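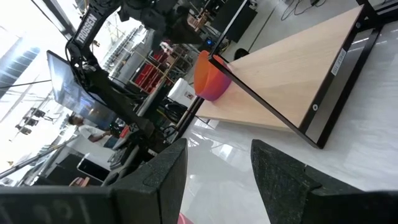 Project report: Safe working rules for a small robot arm on a shared table

Prepared by the student group of the automation course, Fukcombe

1. Introduction

In our course every group must choose one practical question and work on it for one term. Our question was simple to write and difficult to answer: which rules should people follow when they work near a small robot arm on a table? Large factory robots stand behind fences, and for them the rules are well known. A small arm is different. It is light, it moves slowly most of the time, and people put their hands close to it without thinking.

We started in April with a list of rules from Krasniqi, a small company that lets students visit its workshop. The list had 19 rules. Our task was to test whether students can understand these rules and follow them, and to suggest a better version for our own laboratory.

2. What we read first

Before we touched any equipment we read the general safety standards for industrial robots and the guidance on robots which share a space with people. We do not repeat them in this report. They are long, and many parts are about machines much bigger than ours. Three ideas were useful for us: the risk assessment must be made for the whole task and not only for the arm, the stop button must be reachable from each working place, and speed and force must be limited when a person can enter the working area.

The first idea took us some time to understand. In the beginning we spoke only about the arm. Later we saw that the object in the gripper is also part of the risk. A plastic bowl and a kitchen knife need different rules, even if the arm makes the same movement.

3. The task

We used a pick and place task with household objects: bowls, cups and small boxes. The arm takes the object from one place and puts it in another place. We chose soft or rounded objects only, and this later became one of our rules.

All runs were made with reduced speed. The program contained a limit for the reach of the arm, 300 mm from the centre of the table in each direction. Outside this limit the arm stopped and waited for a person to confirm. Some of us found this annoying, because the limit was often reached by a small mistake in the program and there was no danger. We kept it anyway.

4. How we tested the rules

We printed the list and put it on the wall next to the working place. Each student worked for one session as operator and one session as observer. The observer wrote down each time when a rule was broken, also when nothing bad happened. The observer did not speak during the run, except to call "stop".

After the first sessions we compared the notes. The most broken rule was the one about hands. It said: "Hands shall not be introduced into the operating envelope during energised state." Several students told us they had read it and did not know what the envelope was. We changed it to: "Do not put your hand over the table when the arm has power." After this change the observers wrote down this mistake much less often.

The second problem was the place of the stop button. It was on the right side of the operator, and a left-handed student had to turn the body to reach it. We moved it to the front edge of the table, in the middle.

The third problem was cables. A cable on the floor is not a robot problem, but a person who falls will hold on to the nearest thing, and the nearest thing can be the arm. We added a rule for this. The list from Krasniqi did not have one, maybe because their cables go under the floor.

5. Our version of the rules

Before the run:
Check the gripper pads by hand with the power off. Change them if they are torn or come loose.
Move cables away from the place where people walk.
Test the stop button. Do this every session and write it in the logbook.
Say aloud "power on" and wait for an answer.

During the run:
Do not put your hand over the table when the arm has power.
Use only objects from the approved box.
One person gives commands. Other people may only say "stop".
If the object falls, stop first and pick it up after.

After the run:
Move the arm to the rest position, then switch off.
Write each stop in the logbook, with the reason.

6. Cost

Our first budget was 3000 euros, and the course approved 2000. The stop button, the floor covers for cables and the spare pads were bought from Pralimport. We gave up the light curtain, which was the most expensive part. We think a laboratory with many visitors should have one.

7. Limits of this work

The observers were our friends and classmates, so maybe they were too kind in their notes. We also tested with one type of task only. A group from the technical school in Sadulberg will try the same rules with two arms on one table, and we expect that the rule about who gives commands will need more work — with two operators it is not clear whose "stop" is for which arm. Our proposal is that any "stop" is for both.

The printed rules and the empty logbook pages are in the appendix.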